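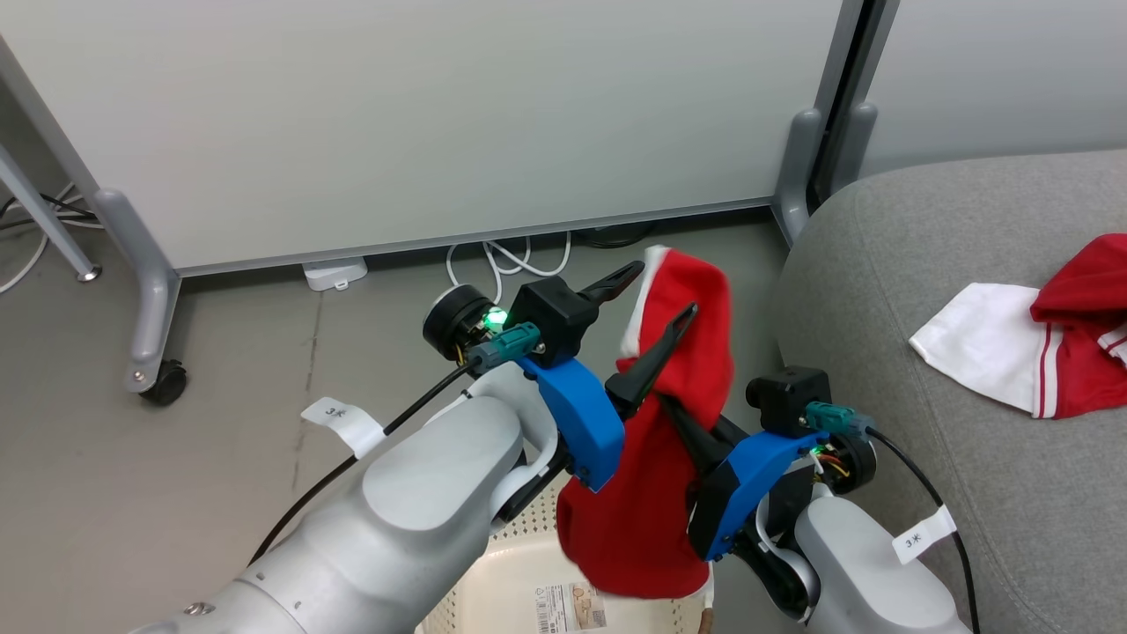 Red garment, bundled

Wording for my aunt's death notice
Posted by Katalin Major

My aunt died in September at 81 and I've been asked to write the notice for the Flustwood paper. She was married in 1965, divorced, and then lived with her partner for decades without marrying. Do I list him as husband? The paper charges $199 for the short size and I'd like to get it right the first time.

Jestska

Put "partner of" and his name, ahead of the children. Papers here print that all the time. You don't have to mention the first marriage, though if her kids are from it they may want their father named. Ask them before you send it in.

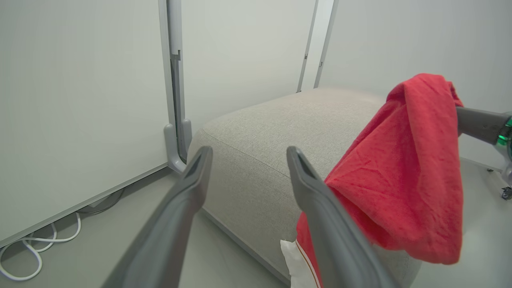
Check whether the $199 covers a photo as well. Ours didn't, and the longer notice with one came to $1165 over 3 papers. The funeral home can usually lodge it for you, and they'll send a proof if you ask. Read the surnames on the proof twice.

Skuda

we just put "loved by" and everyone's names in a row. no complaints

Bach

Agree with partner. Leave her street address out of it, and put the service time on its own line.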